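What the arms changed in our kitchen

2025-05-02

I work at Bemitz since eight years, in the room behind the canteen where the dishes come back. In January the company put two robot arms from Vateo on our table, and many colleagues asked me to write how it is now.

First the fear. Leszek Ziółkowski had counted that we handle 618 place settings on a normal day, and he told everybody that with the arms only half of us will stay. Until today all of us stayed, but the hours are different. The early shift lost 30 minutes, and for Zofia Grabowska this is real money. I don't want to hide this.
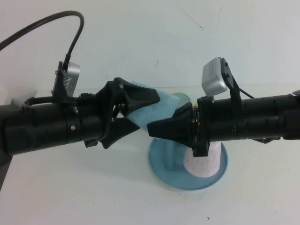
My own work became more quiet. Before, I wiped and stacked and did not think. Now I prepare the table, I watch, and when the arms stop I write in the notebook what happened. Khải Ngô from Vateo reads it in the evening and he asks good questions, for example how I fold a cloth when I am in a hurry. I never had to explain this to anybody. It took me two pages.

What I miss is the talking. When two people clean at one table, they talk about children, about the bus, about everything. Next to the arms I stand alone. Reynaldo asked the manager if we can put the second workplace closer, and she said she will look at the plan of the room after the summer.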